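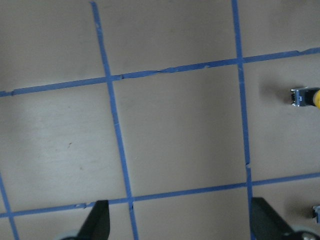 Against the grid

By Kobina Gyamfi

There is a fashion for dividing tables into squares. I don't know where it started, but I have now met it in a primary school, in a shared workshop and in my sister-in-law's kitchen in Grosasari, and each time I was told that it would change the way people work. You take a roll of blue painter's tape, you lay it across the top in both directions, and everything is supposed to have its place from then on.

I have my doubts.

The case for it is easy to make. A bare table invites heaps. Put four people round one and by lunch there will be a drift of pencils, mugs, post and somebody's gloves. Tape is cheap, it asks for no drilling and it peels off when the landlord comes round. Plokell, the firm that ran the tidy-workplace day I was sent on last December, charged 51 pounds a head to tell us this, and threw in a roll each. The trainer said that a marked surface "teaches the hand". I wrote it down at the time because I wasn't sure what it meant, and I have looked at it since and I'm still not.

What does a line of tape teach? A kitchen drawer with a divider in it stops the forks getting among the spoons. A shelf has an edge, and you find out about the edge when the jar goes over it. Tape stops nothing. A mug will sit across two squares as happily as in one, and the person who put it there won't have looked down. The grid works on those who were already going to be careful, and they are the ones who bought the tape.

Then there is the laying of it. In the brochures the lines are dead straight and the squares are square. Done by hand, with a roll in one fist and a thumb going along behind, they come out otherwise. One line wanders off to the right on its way down. The ones going across climb a little. Somewhere in the middle two lengths have to be joined, and there you get creases and a bit of torn edge that won't lie flat. I don't hold this against anyone. I have put up enough shelves to know what my own straight lines look like. But if you have been sold order, and the order has wrinkles in it on a smooth beige top with nowhere to hide, you are entitled to ask what you paid for.

People who like the system tell me I'm being fussy and that it only has to be good enough. Fine. Good enough for what? If the squares needn't be the same size, and things needn't stay in them, I can't see what they are doing that a tray wouldn't do better. A tray can be picked up. You can wipe under it. Try wiping a table with tape stuck across it in every direction and see where the crumbs go.

At the Wusora workshop, where I rent a bench two evenings a week, they taped the big shared table in the spring. For the first fortnight it was lovely. We all put our glue back. There was a chart on the wall saying whose square was whose, and 11 of us signed it. By the third week the glue was wherever the last person had used it, and what we had gained was a new kind of argument, over whether a clamp with its foot over the line counted as being in your square or mine. We had never argued about clamps before. We had moved them.

I'll allow the grid one thing. For children learning to lay a table, or for a job where parts must be set out in the same spots each time, a few lines to aim at are a help, and I would not take them away. Nisbet, who has the bench next to mine, sorts watch parts on a taped board and swears by it. He made it for one job and he puts it away afterwards. My quarrel is with the table that is taped for good, for no job in particular, by people who hope to become tidy by looking at it.

My sister-in-law's has been down for 20 weeks now. The fruit bowl stands on a crossing, in four squares at once. I asked her which one it belonged to and she told me to lay the forks.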